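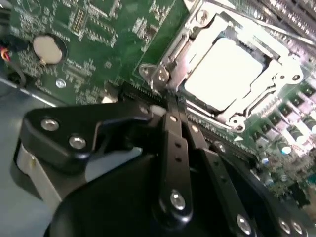
Figure 1. Wrist camera view of the gripper over the motherboard, with the processor socket and the long expansion slot.

Equipment Plan for the Board Service Cell
Student Project Report, Lutstead
Irfan Teoh
20 October 2025

1. Purpose

The Skuno project is meant to find out which steps of desktop computer teardown a small robot arm can do on a student budget. My part was the equipment plan: what to buy, what to borrow, and what to put off. The control software is covered in a separate report.

The steps under study are releasing the card latch on the expansion slot, removing the coin battery, and lifting the socket lever. I left cable unplugging out of the plan. The cables on our boards move too much between one case and the next, and I could not price a tool for it with any confidence.

2. What we had at the start

The arm, the gripper and the wrist camera belong to the department and cost the project nothing. The bench was also there. We had no spare finger parts, no lighting of our own, no fixture to hold a computer case in place, and one motherboard, already mounted in its case.

The department allowed the project 200 dollars for the year. Anything above that needs a signed request, and the last date for requests was in July, before I joined. I treated 200 as a hard limit.

3. Needs

Lighting. In Figure 1 the heat spreader in the socket is almost pure white and the memory slots along the top are partly washed out, while the left side of the board is lit more evenly. The vision code has to find the lever and the edges of the metal frame, and it can't do that in a view like this one. I looked at a ring light for the wrist and at a diffused panel for the bench. The ring light would add weight at the wrist and would reflect straight back off the socket metal. I chose the panel.

Fingers. The two finger links cover part of the expansion slot in the camera view. The white latch at the end of the slot is still visible, right up against the gripper. A narrower pair of fingertips would leave more of the slot in view and put less plastic and metal near the small parts. Pandey sells a blank set that fits our finger mount and can be filed to shape.

Fixture. The case is now held with clamps from the wood shop. They have to go back at the end of each session, so the case never sits in the same place twice and the camera has to be set up again. A plate with two stops would fix this.

Practice boards. We can't keep working on one board. The latch and the battery clip are small, and I expect both to break at some point. Brorkwood sells untested boards pulled from office machines, with the socket and slots complete.

4. Budget

Diffused light panel: $46
Fingertip blanks, Pandey: $54
Practice boards, Brorkwood, one lot: $90
Total: $190
Left over: $10

The fixture plate is not in the list. The machine shop will cut it from scrap if we bring a drawing, and the remaining ten dollars should cover bolts. Shipping is included in the Pandey and Brorkwood prices. The panel can be picked up in town.

5. Order of purchase

The panel comes first. It is the cheapest item, and the camera tests are waiting on it. The practice boards come second. I would hold the fingertips until the camera tests are done, as a change in camera angle may show enough of the slot with the present fingers. If so, the $54 goes to a second lot of boards, cut down to what we can pay for.

6. Risks

Untested boards may arrive with bent latches or no battery holder. Brorkwood takes returns only on full lots, so we would have to send back all of them or keep all of them. I suggest keeping them unless most are unusable.

The fingertip blanks have no published load rating. Opening the socket lever takes the most force of any step we plan, and I have not measured it. A luggage scale hooked on the lever would give a good enough number, and this should be done before the blanks are ordered.

No money is set aside for repair of the gripper. The department pays for normal wear but has not said in writing who pays after a collision with a case wall. I have asked and will add the answer to the project folder.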